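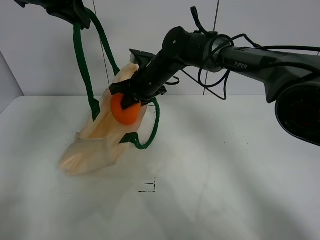 I spent most of October on bagging. The task as written in my notes: left arm takes one handle and lifts, right arm puts the ball in the mouth of the bag, lets go, backs out. I operate both arms by hand from a pair of leaders clamped to the desk next to mine.

The dataset stands at 269 episodes. Of those, 66 are marked bad and excluded from training. I kept the bad ones on disk with a reason code, and the codes are more useful than I expected when I set them up. The most common is "film on finger," meaning the plastic stayed between the fingers and the ball after release and the ball came back up with the gripper. The second is "handle lost," on the left side.

Both trace back to how I was driving. Thin plastic gives the operator nothing through the leader, so I was working from the video feed and closing the gripper late. What helped:

- Lift the handle first, to full height, and stop. Moving both arms at once made shorter episodes but the bag swung, and the policy copied the swing.
- Come in steeply. A shallow approach drags the near side of the mouth down with it.
- Open the fingers before backing out, wait a beat, then retract along the same line.
- Leave the pauses in. My trimming script used to cut any stretch without joint motion, and the trained policy then retracted with the fingers still closed.

The last item cost me a week. I had read the Tririvow write-up on idle-frame removal and applied it without thinking about contact. For a pick and place on a bare table it is probably harmless.

Start positions are a separate problem. I put corner marks on the tabletop so I could reset to the same place, then realized I was training on a single place. I now treat the marks as the origin and offset the bag by hand before each episode. The offsets come from a list I generate in advance; left to myself I favor the side nearest my chair.

Birutė Toom at Tundcombe asked whether I clamp the episode length. I do, at 600 steps. Anything still running by then gets discarded, including a few that I am sure would have ended well.

Cable routing is still bad. Loose loops near a bag handle are an obvious snag, and I want them sleeved before I record more. I have a length of Wokov braid ordered for that.

Next batch starts Wednesday, with 6 bag positions that are not in the training list, for evaluation only. I will post the numbers with the reason codes attached.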